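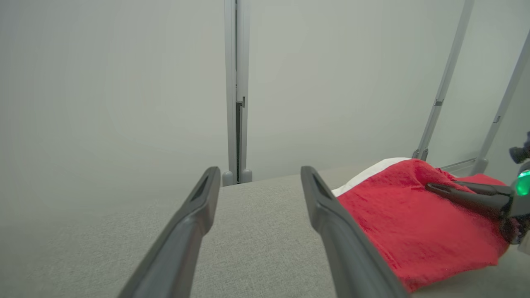
## Stop asking your wedding photographer for the raw files

Quick one, I have an album due and I should be doing that instead.

Got the email again this morning. Lovely couple, lovely wedding, out at the Whitlock barn in June. Gallery delivered on time. 777 finished photos, which is plenty, more than I usually send. And then: "Thanks so much!! Could you also send over all the raws? We paid for the day so we figure they're ours."

No. And I want to write down why, once, so I can paste the link from now on.

First the word itself. People say raws and mean three or four different things. Sometimes they mean the unedited jpegs. Sometimes they mean "the ones you didn't pick." Sometimes a cousin told them that the raw is the Real Photo and the edited one is a kind of cover over it. A raw file is flat and gray and a bit green and most phones won't open it. You will look at it and think I did a bad job. Fair enough, it does look like a bad job. It's half a job.

And the ones I didn't pick. You know what's in there? Your aunt chewing. Your eyes shut, over and over. Me testing the light on an empty doorway. The groom's father mid-sneeze, which I grant you is funny, but he's going to ask me why I kept it. When I cull a wedding I'm doing the work you hired me for. Picking IS the work. Pressing the button is the easy part, anybody at the reception could press it, and most of them did.

Now the other side, because there is one and photographers are bad at admitting it.

Couples get burned. I know a studio over in Brarkberg that sends a tiny gallery and then sells the rest back print by print, and I think that's lousy. If you got forty pictures from a ten hour day then yes, ask for more. Push hard. There are also shooters who put such a heavy orange filter on everything that the bride's dress comes out the color of tea. I'd want the originals too. And if somebody in your family has died since the wedding, ask me for anything. I will go back through every card and send every frame they're in, blurry or not, no charge. I've done that. I'd do it again tonight.

So it's not that the leftovers are worthless. Its that handing over the whole heap helps almost no one.

Here is what happens when you do hand it over. I know because I gave in, 2 times, early on. First couple never opened the drive. Second couple opened it, ran the files through some free app, and posted them with my name on. Skin like boiled ham. I got an inquiry off the back of those pictures and the woman wanted "that same look." I had to tell her that look wasn't mine. We did not end up working together.

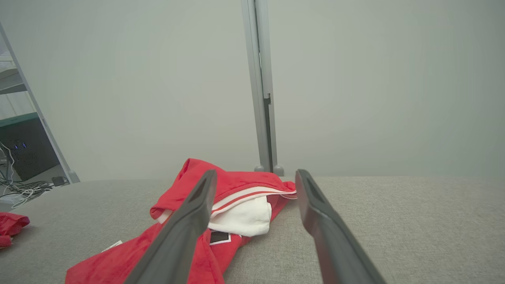
*Red fabric with white striped trim, creased and folded over.*

Then the contract thing. Read it. Please. Mine is two pages, and the bit about files is on the first one, in normal English. You get finished photos at full size. You can print them, post them, put them on a mug. I keep the raws for a couple of years in case your laptop goes in the lake. That's all it says. If raws matter to you then say so BEFORE you book, when you can still walk away and find somebody who does it. Those people exist. Some are good. Breltlow, the outfit that does a lot of the courthouse weddings near me, includes them in the top package and prices for it, and I've got no quarrel with that at all. Everyone knew going in.

What gets me is the after part. The idea that something's being held back from you. I think this comes from the planning sites, to be fair. Grurnovlow has one of those "questions to ask your vendors" lists and right near the top it tells couples to demand all originals. Demand! No word about what they are or what you'd do with them. So you get a nervous couple reading a list at midnight and by the time they reach me it's a fight, and I didn't know we were having one.

A better list would have two things on it. Ask to see a full gallery from one wedding, start to finish, ceremony to drunk uncles, so you see the dark hall and the rain and not just the twelve best shots of somebody's career. And ask how many finished photos you'll get, at least, and have it in writing. Do those and you won't care about raws. I mean it. In about 2 years of asking people who wanted them what was missing from there gallery, the answer was nearly always one specific picture. Grandma at the table. The dog. The shoes.

So ask me for that! "Do you have one of the dog?" Takes me ten minutes to find it, I'll edit it properly, and it'll be in your inbox the same evening. I like those emails. They're some of my favorite emails.

Just not "send everything." Same as you wouldn't ask the bakery for the cake and the dirty bowls.

OK. Album.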